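May
Posted by Colton Wong

Part-time front desk clerk, Caron Dental, Stirulbridge

We need a clerk for the front desk, afternoons from 1 p.m. to 6 p.m. You would answer the phone, book visits, take payments and call patients the day before their appointments. The office has 2 dentists and sees mostly families.

Desk experience helps but we will train. You should be comfortable on the phone and able to type while someone is talking. Spanish is a plus.
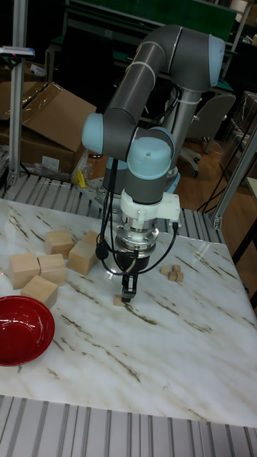 Pay is set after the interview and goes up once training is done. Parking is free behind the building. The number 316 bus stops across the street.

Send a resume and two references to the office at 131 Relley Road, or drop them off before noon. Please don't call about the job during patient hours.

This site uses cookies. Accept | Manage settings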